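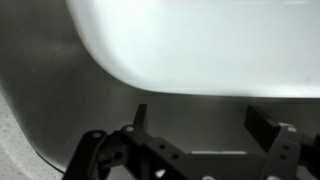 4. Setting Up the Sink and Dish Rack

4.1 Placing the rack

1. Clear and dry the counter to the right of the sink.
2. Put the tray down first, then lower the wire rack onto it.
3. Slide the clear drainboard in at the left end so that it reaches toward the sink edge.
4. Hang the utensil caddy at the right rear corner.

NOTE: Rack, tray and drainboard are listed under part 644. The caddy is ordered separately.

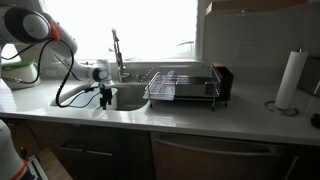
Sillholm Kitchen Fittings -- Technical Documentation Department

4.2 Daily use

1. Scrape dishes before they go into the basin.
2. Pull the spray head down and rinse from the top of the dish to the bottom.
3. Stand plates on edge in the rack, large ones at the back.
4. Return the spray head to its dock -- it must seat fully.

CAUTION: Do not drop heavy dishes into the steel basin. Dents are not covered by the warranty.

CAUTION: Do not use bleach on the steel. Rinse off salt and food acids within 3 hours.

4.3 Weekly care

Empty the tray. Wipe the basin along the grain with a soft cloth. For drain parts, see section 5.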